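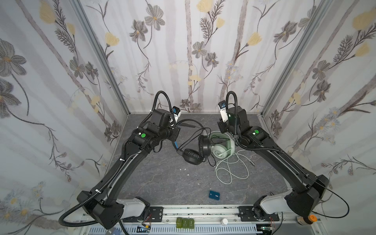 3. Collecting the Demonstrations

3.1 Task and cell

We chose headsets because they are annoying. A block has six faces and keeps all of them to itself. A headset has a headband that flexes, ear cups that swivel when pushed from the wrong side, and a cord that goes where it likes. Most people who have shared an office drawer with one will need no further motivation, but reviewers of an earlier draft asked for some, so we add that cords and hinged parts are poorly covered in the demonstration sets we had to hand, and that a policy trained on the Erraji block set alone did badly on our first trials, mostly by closing its grippers on air with great confidence.

All demonstrations were recorded in one two-arm cell, which we call Grement. The arms are mounted on a rail along the front and share a single work surface with a gray marble pattern. The walls are papered in a floral print. Both patterns were chosen on purpose. Earlier recordings in a plain cell gave us a policy that treated any dark blob on a light surface as something to pick up, including, in one memorable week, its own shadow. Veins in the marble and flowers on the walls give it plenty of things to ignore.

Each arm carries a small camera near the gripper, and a further camera with a fixed view covers the whole cell. The wrist views matter most at the moment of grasping, when the fixed camera often has a gripper between itself and the thing being gripped. They have their own trouble, in that the fingers fill a good part of the picture and are badly out of focus. We tried cropping them out. The policy got worse, and we put them back.

3.2 Protocol

An episode starts with both arms raised and the grippers open. The operator picks up one headset, passes it to the other arm if the prompt asks for that, and sets it down in the place named. Prompts were written by Souad Abdel Hamid and read from a list, in an order shuffled each morning. "Move the green headset to the left" was judged clear by everyone until two operators sat facing each other and disagreed about which way that was. Left now means the left of the cell as seen from the rail.

We ask operators to grasp by the headband where they can. An ear cup looks like a generous target but turns under load, and the headset then hangs at an angle that makes the handover slow and undignified.

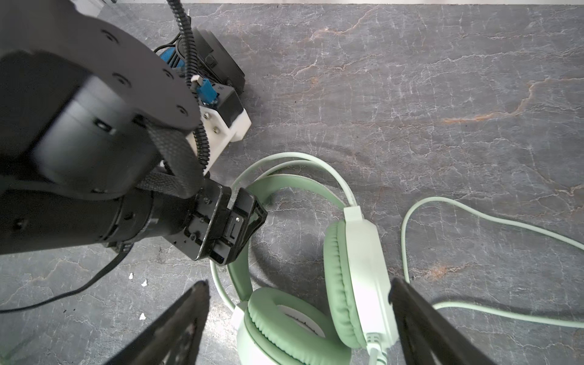 The free arm is allowed to hover close by while the first one closes in, and we encourage it. Early operators parked the second arm well out of the way, which was tidy and taught the policy that one of its arms was decoration. Waiting near the object costs a few bumps and saves a long trip across the cell.

Cords were left as they fell. We considered coiling them neatly before each episode and decided against it after watching how long a person takes to do it. The layout of the cord therefore varies from one episode to the next without any effort on our part, a rare case of laziness and good sampling pointing the same way.

3.3 What was kept

We set out to record 1,000 episodes and stopped at 300, when the December booking of the cell ran out. Bouchra Benkirane reviewed every recording and rejected 109 of them. Typical grounds were a dropped headset with no second attempt, a cord caught on a finger for most of the episode, or a dead stretch in which the operator had plainly gone to get coffee. The remaining 191 make up the Zallora set used in Section 4.

Episodes with a failed first grasp followed by a successful one were kept whole. Our first filter threw these out as untidy. The resulting policy had never seen a mistake and so had no idea what to do after making one, and it would carry an empty gripper all the way to the goal and open it there, as if delivering something. Restoring the untidy episodes removed most of this behavior.

Labels were added in Iltesix, our in-house viewer, which plays the fixed and wrist views side by side and lets the reviewer mark the start of a grasp, a handover and a release. Marking a release is easy. Marking the start of a grasp caused more argument than any other part of the work, and we settled on the first moment at which both fingers touch the object. With soft cushions that moment can be hard to see, so labels on ear cup grasps should be treated as less exact than those on the headband.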